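Grandton Student Robotics Club: Frequently Asked Questions

Shelf Restock Challenge, all divisions
Last revised May 14, 2018

Who can enter?
Any team of three to six students enrolled at a Grandton school. Home-schooled students may join a team through the club. Each team needs one adult contact who can be reached by phone during bench hours.

Does a team need its own robot?
No. Arms, grippers and controllers stay in the lab and are booked by the hour. Teams supply code and, if they wish, their own finger pads. Pads must fit the stock mounting holes and may not add more than 12 mm to the finger length.

How is bench time booked?
Through the Hapeta sign-up page. Slots open two weeks ahead. A team may hold two open slots at once. A slot not claimed within 15 minutes goes to the next team on the list.

What is the task?
The robot must take a called bottle from the shelf and place it upright on the marked tray. The call gives a tier and a color only. The program picks which bottle of that color to take. Knocking over a neighbor costs points; dropping the called bottle ends the attempt.

What does the wrist camera see?
The view always includes part of the gripper. Depending on the approach angle, the finger can hide bottles on the lower tier, and the far end of a row appears much smaller than the near end. Plan for both. 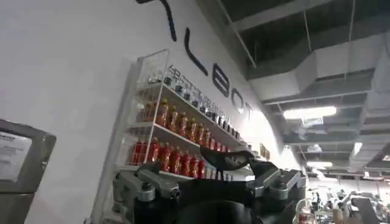

Wrist camera view of the shelf, with clear, orange and red bottles on separate tiers.

Programs that mask out the gripper before color matching have scored better than those that do not. The mask has to be redone whenever the camera is removed and refitted.

Are the clear bottles scored differently?
Yes. A clear bottle against a white wall gives a weak outline, so a correct pick from the top tier carries a 1.5 multiplier. Most teams search for the dark cap and work down from it. Colored tape or markers on the bottles are not allowed.

Can we use our own images for training?
Yes. The club also keeps a shared set of 3377 labeled stills, of which 933 were added in March. The set is on the lab drive under Drirken. Labels give tier, color and cap position. Report bad labels by file number; do not edit the originals.

Which software is supported?
Tevorance, the club's own control package, is installed on every bench machine. Python programs may call it directly. Other languages are permitted, but bench staff will not debug them.

Does lighting change between practice and judging?
The ceiling lights stay on for both. Teams may not bring lamps. Fixed exposure is advised. With automatic exposure, the white wall tends to darken the rest of the picture.

How are ties broken?
By total time across all scored attempts, then by fewest contacts with the shelf. If the teams are still level, each runs one more call on the middle tier.

What happens if the arm faults during an attempt?
Press stop and step back. The judge decides whether the fault came from the hardware or the program. Hardware faults earn a rerun. Program faults score as they stand. Do not restart the arm until the judge clears it.

Where do we send the final program?
Upload it as one zip file to the Hapeta page, with a text file listing team number, division and start command. Late uploads are accepted for practice only. Questions not covered on this page can be left at the lab desk, extension 1264.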